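「再起動したら直りました」を報告書に書くな

先月、ドリルトフ(Driltov)の梱包ロボットが止まった件で、社内向けの障害報告を読ませてもらった。袋入りの部品を仕切り箱に入れる途中で手が開かなくなり、そのまま腕が下がり続けて箱の仕切りを割った、という話である。けが人はいない。報告書の結論は一行で、「制御ソフトを再起動し、正常動作を確認」。

これを読んで安心できる人がうらやましい。

再起動で動いたという事実は、原因について何も語っていない。通信が途切れたのか、指の力センサーが袋のしわを拾いそこねたのか、ケーブルの接触か。どれでも再起動すれば一度は動くだろう。報告書には確認試験を1000回行ったとあるが、使ったのは硬い樹脂の箱で、止まったときの袋ではない。条件を変えた試験を何回重ねても、別の話の証拠が増えるだけだ。

ログも見た。手の開指令が出てから腕の下降が止まるまでに300ミリ秒の空白がある。この間の記録がないことを、担当のカマルゴ(Camargo)社は「表示上の問題」と説明している。表示上の問題なら元データを出せばいいのに、それが出てこない。

もう一つ気になるのは、停止の責任が人に寄せられていることだ。「作業者は常に停止操作ができる位置にいること」。立派な文言だが、机の向こうでノートパソコンを見ている人間に、0.3秒の異常に気づいて手を伸ばせというのは無理がある。

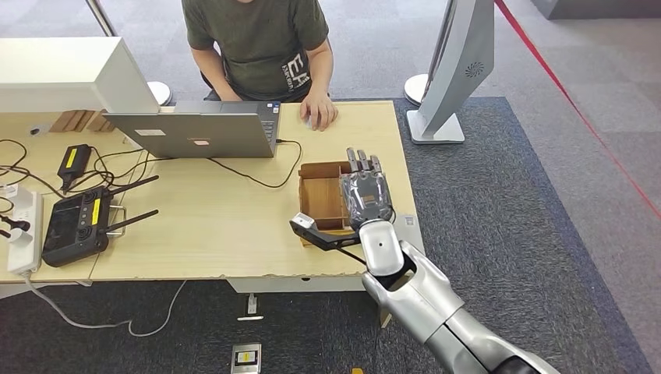
安全を人の反射神経に預けるなら、はじめから腕の側に力の上限をかけておくべきだった。指令が途切れたら止まる。想定外の抵抗を受けたら止まる。古くさい考え方だが、工場の機械はずっとそうやって人と同じ床に置かれてきた。柔らかい袋をつかめるほど賢い手だからといって、そこを免除される理由はない。

私に報告書を見せてくれたタイグ・オキャラハン(Tadhg Ó Ceallaigh)氏は、もう少し同情的だった。開発の途中なのだから壊れるのは当たり前で、割れたのは仕切り一枚だと言う。それはそうだ。私も壊れたことを責めているわけではない。ただ、同じ制御系は10月から2か所の倉庫に入る予定だと聞いている。途中だから許されるという理屈は、その日までしか使えない。

導入を急ぐ側は、よく稼働率の数字を持ち出す。私が知りたいのは、空白の300ミリ秒に腕が何をしていたかである。それが書かれた報告書が出るまで、あの障害は「対応済み」の欄から「調査中」に戻しておいてほしい。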